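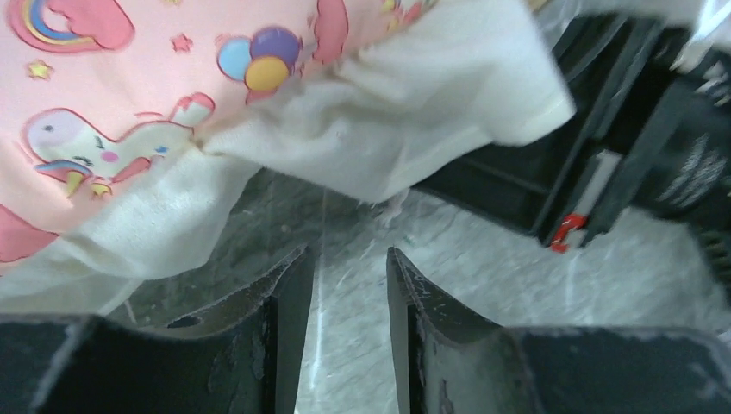
I'm not convinced by the Grenamis folding method, and I've given it since November. It may suit plain shirts. Try it on anything with a bit of body, like the pink unicorn and balloon print with soft cream stuff folded over it, and you get a thick rumpled lump at one end and fluff along the edges. A neat square? Not in my house.

On 3 Jan 2019, Clémence Huet wrote:
> Finished the whole airing cupboard with the Grenamis
> folds, 102 pieces. Everything stands up by itself and
> I save up to half a shelf. Do try it on the children's
> things!

Half a shelf measured how, Clémence? And were any of the 102 fleecy?

Dorian Vasseur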